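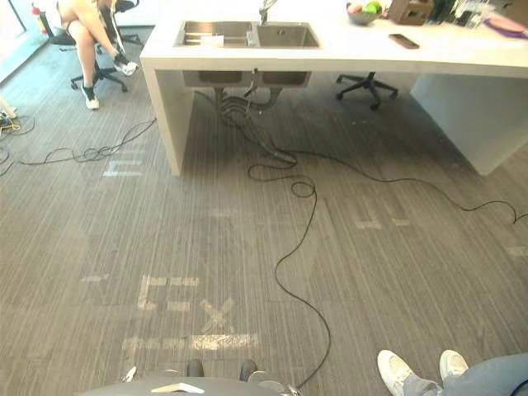

Can a robot take over the washing up and wiping down in an ordinary kitchen?

Not at any price I would pay today, going by what I saw at the Drillanar open day. A few of the habits its handlers use are worth copying at home, though, and those cost next to nothing.

Kitchen and Workshop Tips
Notes from an open day
31 August 2025

I went with my neighbor Branwen Phillips, who likes gadgets more than I do. The flyer promised "a kitchen that looks after itself." The kitchen was a white counter with a double sink, set up in a carpeted room with cables on the floor. I have a rule about kitchen gear, which is to look underneath before you look on top, and under this one the drain pipes and hoses hang in a tangle.

The demonstration was one job: move the fruit from a bowl to the other side of the sink. It took 14 minutes, with two stops. Piyumi Begum, who was running it, answered every question I put to her and didn't oversell anything. The flyer did that. When I asked about greasy pans she said they hadn't tried grease.

Tips I took home

Clear the counter before you start. The handlers wanted as little as possible near the work. I have been nagging my family about this for years. Phones especially. A phone lying flat by the sink is one splash from the repair shop, so find it a shelf.

Mark your spots with tape. There is tape on the carpet over there, strips and an X and a letter E. I was told it shows where things get parked. In the workshop I now have tape on the floor for the Groen table saw and the shop vac, and I can roll them out and get the same clearance every time. Use painter's tape for a trial week. Cloth tape holds longer but leaves gum on concrete, and you'll be at it with mineral spirits.

Get cables off the floor. I counted this against them. A long black cable loops across the carpet right where people walk. At home, run the cord along the wall, and if it must cross a path, use a rubber cord cover. Never put it under a rug. Coil the slack and tie it with a scrap of hook-and-loop strap.

Tidy the pipes under the sink. Pull everything out of the cabinet once a year, lay down dry newspaper, run both basins, and check the paper after an hour. A ring on the paper tells you which joint to tighten. Hand tight plus a quarter turn on plastic nuts. Cracked nuts come from people with big wrenches.

Keep fruit in a bowl by itself. Bruised apples go first, so put them on top where they'll get eaten.

What about buying one?

They wouldn't give a price for the whole machine. A handout for the Brarkach service plan had it at 383 dollars a month, and a deposit of 3,000 dollars, for something that moves apples. My dishwasher, a secondhand Drostau, cost 68 dollars and a morning of my brother-in-law's time. It does the greasy pans.

Branwen put her name down for the November session and thinks I'm being unfair. She may be right that it will get quicker. I asked whether the November one would include water in the sink and was told to check the website, where so far there is only the same flyer.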